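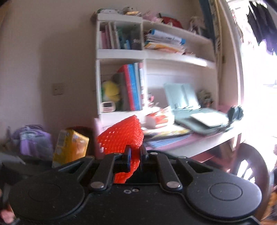

The hand-held gripper with a red-orange piece between its jaws, over by the desk and shelves.

I spent a June afternoon at the Ornota open day in Oakley, and I came home wanting one of these things for my own kitchen. I'd gone in expecting big arms behind yellow fences. What I got was a gripper you carry around in your hand, and a line of people waiting for a turn with it!

Lindalva Lacerda ran the demonstration, and she started by telling us to forget about factories. Her team works on tidying, the plain household kind, with books and papers and toys all over the place. You hold the grip, you close the jaws on something, you move it where it belongs. The recordings from those moves are what the robots learn from later on. She says they have 2980 of them so far and would like a lot more (she looked straight at the teenagers when she said that).

The red-orange piece was the one everybody wanted to try. It's bumpy all over, and Lacerda told us soft, knobbly things are much harder for a machine than a nice square box. My first go was a mess. I squeezed too early and caught nothing but air, then I got it, then I dropped it on my own shoe. The boy behind me did it in one try and was very gracious about it.

I liked the way the hinged arms swing in toward the middle when you squeeze. I asked if it got heavy after a while and Lacerda laughed and said her wrists had opinions. They work in short shifts and swap hands.

There was a talk afterward with a guest from Jirnton, the firm that writes the software side. It ran long and I'll admit I lost the thread once the charts came up, but the question part was lively. One woman asked when a robot would be able to clear her son's desk. The answer was "not this year," which got a groan from the whole room.

Ornota says 57 people signed up for the afternoon, and nearly all of them stayed through the talk. The next open day will be at Drultilach, where there's more space and, I'm told, better coffee. Sign-up is free at the front desk in Oakley. Wear shoes you don't mind dropping things on.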